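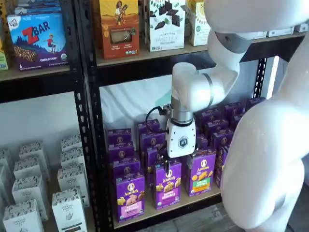

Kisell project, June update. Shelf picking is now the whole term. The team dropped the bin task to make room for it.

Grasp planner runs top-down only. Approach height is fixed per shelf, then the wrist drops straight between the box tops. Side grasps are next semester.

Cartons packed close together are the hard case. Finger clearance between neighbors is 7 mm at the tightest spacing we allow. Below that the planner refuses and logs it.

467 logged attempts so far. Vilhjálmur Riis wrote the labeling script — 20 failure codes, of which we use maybe half.

Most common code: neighbor contact on descent. Second: wrist cable drag. We rerouted the cable and shortened the loop limit in software.

Demo for the Brinport course is 200 picks, no resets. Code freeze is 6 p.m. the night before.

Comments (3)

hidlow_lab: Depth only, or color too?

V. Hafstein: Both. Color for the carton face, depth for the top edges.

taheri_m: Please post the failure codes. We have 11 and keep arguing over two of them.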